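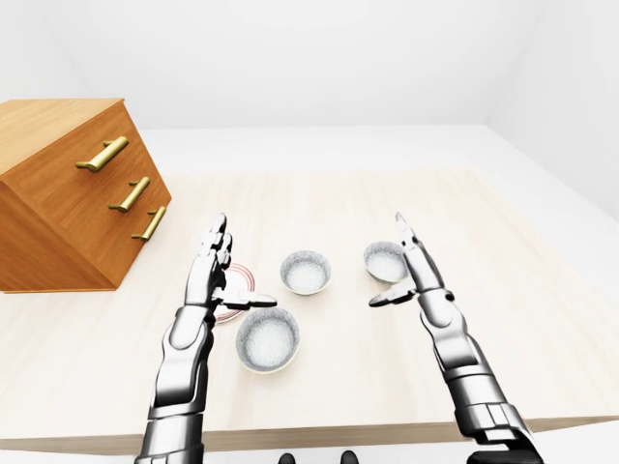
Two robot arms over a table with bowls and a plate, computer rendering.

Greltora display readability work, progress report for the second period
To: Agnese Zariņš, Fimano
From: Aigars Jankauskaitė, Skukness
Date: Tuesday, November 19, 2024

Dear Agnese,

With this report I inform you about the work on the Greltora tablet screen since our last report. The main subject of the period was the backlight and how it dims. The battery questions you asked by telephone are answered near the end.

Backlight dimming

In the first period we found that many users complained of tired eyes in the evening, when the screen is set to low brightness. The old driver makes the light weaker by switching it on and off very fast. At low settings the dark part of each cycle becomes long, and some people are sensitive to this. We have now changed the driver so that it lowers the current instead, down to the level where the color begins to shift toward green. Under this level it still switches, but at 2000 Hz, a much higher frequency than before.

Wing-sze Sin wrote the new driver code and Jaanus Siliņa made the measurements. Jaanus had to repeat the first series of measurements, as the light sensor was mounted at a wrong angle and the values near the corners of the panel were too low. This took us one week that was not in the plan. The repeated series is complete and is the only one used in this report.

Reading sessions

We held 307 reading sessions with the new driver. Each participant read a long text in a dim room, and afterwards filled in the same form that we used in the first period. Complaints about tired eyes were fewer than with the old driver. Complaints about the text being hard to read did not change, and we think they come from the font smoothing and not from the backlight. Lino Tedesco has started to look at this. He compares the smoothing in the system reader with the one in the browser, where the letters look thinner on a dark background.

I must say also that the participants were mostly our own office neighbors and students from the evening school. Older users are not well represented. For the next sessions we have asked the Eglītis library for a room, and they agreed, but the day is not fixed yet.

Battery

You asked if the new dimming uses more energy. At middle and high brightness we see no difference. At the lowest settings the tablet uses slightly more, and in normal evening use the owner will not notice it. Wing-sze believes she can win back a part of this by letting the driver rest when the picture on the screen is static. It is not tested.

Delays and problems

The second batch of panels came late, and 2 of them had a bright line on the left side. The supplier takes them back. Until the new ones arrive we share the remaining panels between the driver work and the font work, so the two cannot always go at the same time.

The automatic brightness is also not finished. When a lamp is switched on in the room, the screen reacts correctly, but when the user's hand covers the sensor for a moment the screen goes dark too quickly. We tried a longer waiting time and it made the reaction to the lamp too slow. Jaanus will try two different waiting times, one for going up and one for going down.

Costs

From the equipment budget we spent 2225 euros in this period, for the light sensor, the mounting arm and a replacement power supply. The salaries are as planned. We do not ask for additional money.

Next period

Until the end of January we plan to finish the automatic brightness, hold the library sessions and give you the first results about the fonts. I would also like to ask for your decision on one point: should the old dimming stay in the settings menu as an option? Lino prefers to keep it, for users who work with color and want no green shift. Wing-sze prefers to remove it, because then she must maintain only one driver. Please let me know your opinion before we close the menu texts for translation.

With kind regards,
Aigars Jankauskaitė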